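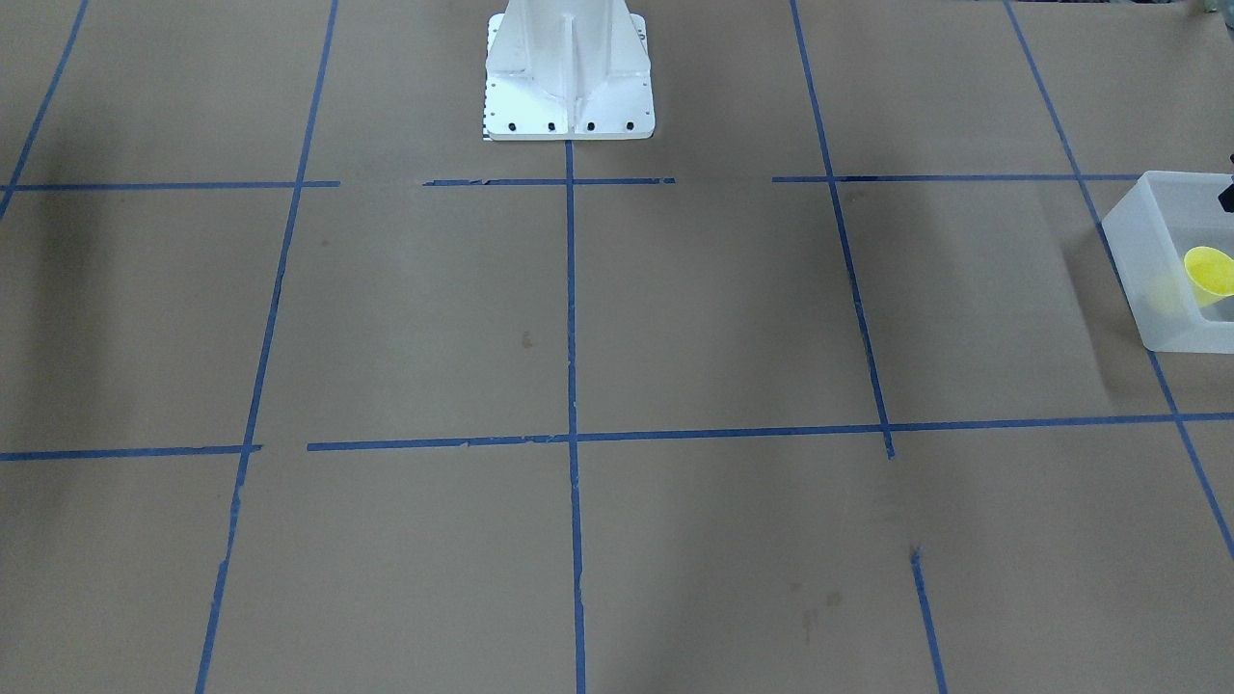 Floor grid in blue tape on brown covering, with the base plate of the white pedestal at the top.

Courses > Corporate Finance II > Handouts > Session 4

January 21, 2019
By Kai Kröger

Session 4: How a family-owned firm is bought

In the last session we looked at how a buyer finds a target. Today we follow one purchase from the first letter to the signing. The case is Faltbridge, a small investment office which bought a majority of Plasto, a maker of plastic housings. Please read the case sheet before you read these notes, as I do not repeat the full history of the company.

1. The starting position

Plasto had one owner, Jasper Timmermans, who wished to retire within a few years. His children did not want to lead the business. This is a very common situation in the middle market, and it affects the price more than students usually expect. A seller in this position looks at the price, but he also asks who will run the company and what will happen to the staff. Faltbridge understood this early. A second bidder, Amato, offered more money and still lost.

2. Enterprise value and equity value

These two are often mixed up in the exam, so I write it slowly. The enterprise value is the value of the whole operating business, without regard to how it is financed. The equity value is what the owner receives for the shares.

Equity value = enterprise value - financial debt + cash

In the case the enterprise value was agreed at 667 (all amounts in the case are in thousands, and they are kept small so that you can calculate by hand). Debt was 300 and cash was 23. The equity value is therefore 667 - 300 + 23 = 390. Please check it yourself.

The discussion in practice is nearly always about what counts as debt. Unpaid holiday, pension promises, a tax bill which has not yet arrived -- the buyer will want all of these on the list and the seller will want none of them. Faltbridge and Mr Timmermans needed several weeks for this point alone.

3. Working capital

The buyer expects to receive a company with a normal level of stock and receivables. If the seller collects all invoices quickly and delays his own payments, the cash goes up, and with the formula above he would be paid for it. For this reason the parties agree on a target level. When the actual level at closing is lower than the target, the price goes down by the difference. Plasto has a seasonal business with a weak February, so a simple year-end figure would have been misleading. The parties took the average of twelve months.

4. The retained share

Mr Timmermans sold 65 per cent and kept 35 per cent. We call this a rollover. For the buyer it lowers the cash needed on the day and it keeps the seller interested in the result. For the seller it means a second payment later, but also a risk, since he is now a minority shareholder. Look in the case sheet at the clauses named "drag-along" and "tag-along" and note who is protected by each of them. Many students turn them around.

5. The board after closing

Faltbridge took two seats and left one to the seller. It also brought in an outside chair who had earlier worked at Jolter, a supplier to the same industry. Think about whether this was wise. I can see arguments on both sides, and in the seminar I would like to hear both.

Terms to know for the next session

Locked box
Completion accounts
Earn-out
Representations and warranties

Exercise

Calculate the equity value again with an extra pension liability of 35, with all other amounts unchanged. Then work out what Mr Timmermans receives for the part he sells. One page is enough. Write your steps down, also when the result seems obvious -- I give marks for the way to the result.

Those who have not studied accounting before should read the chapter on the cash flow statement first. The exercise will be discussed at the start of session 5.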